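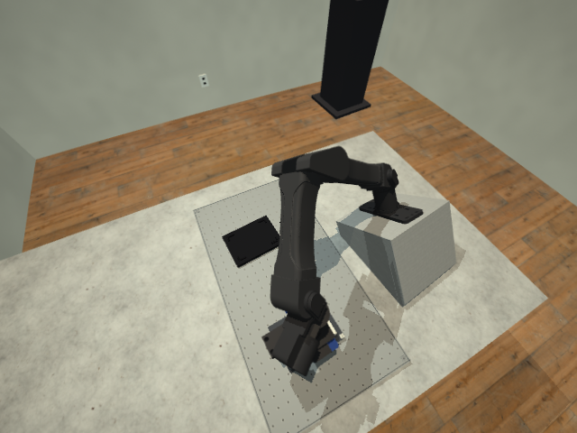 How often should the base bolts of a bench-mounted robot arm be retightened after the arm has been moved to a new mounting panel?

Danura Shop Office
Retighten once after the first full day of running, again after one week, and then every 3 months. Use a torque wrench set to the value in the arm's own manual, and tighten in a cross pattern. Do this with the power off and the arm parked in its rest position.

The remaining details of our request are given below, as posted to the Flomex community board on behalf of the training department.

Our department operates one six-joint arm in a small handling cell. In July the arm was transferred from a welded stand to a perforated panel, and the controller program was left as it was. Since the transfer, the tool plate arrives at the pick point slightly off level, and the error grows when the arm is fully extended. On Wednesday the controller stopped the cycle and displayed code 2419, which our copy of the manual lists only as "position deviation." The bolts were checked the same afternoon and two of them accepted a further quarter turn. We wish to know whether the arm must be fully recalibrated or whether a new base frame is sufficient. We would also welcome advice on the order in which the work should be done.

Plavano Maintenance Desk
A full joint calibration should not be the first step. Moving an arm changes the position of its base relative to the work. It does not normally change the zero positions of the joints, unless the arm was dropped or a joint was forced by hand while the brakes were engaged.

The following order is recommended.

Lock out the power and remove the arm from the panel. Clean both mating surfaces. A single metal chip under one corner is enough to produce the tilt described, and the error will be largest at full reach.
Refit the arm, tighten the bolts by hand, then bring them to full torque in two passes.
Restore power and send each joint to zero. Compare the alignment marks on the housings. If the marks agree, leave the joint calibration alone.
Teach a new base frame from three points on the work surface, placed as far apart as the reach allows.
Run the program at 22 percent speed with no part in place, and observe the approach to each taught point.

Points that were taught in joint values will not follow the new base frame. They must be taught again one at a time. In our own cell there were 7 of these, and they required most of a morning.

Please also record the torque value and the initials of the technician in the cell log. Later faults are much easier to trace when this has been done.

Zou Workshop
We had the same code. In our case it was the payload setting, which had gone back to the default after a battery change. Check that before taking anything apart.

Danura Shop Office
Both replies are acknowledged with thanks. The payload setting was found to be correct. The arm will be lifted at the next planned stop and the surfaces cleaned as advised.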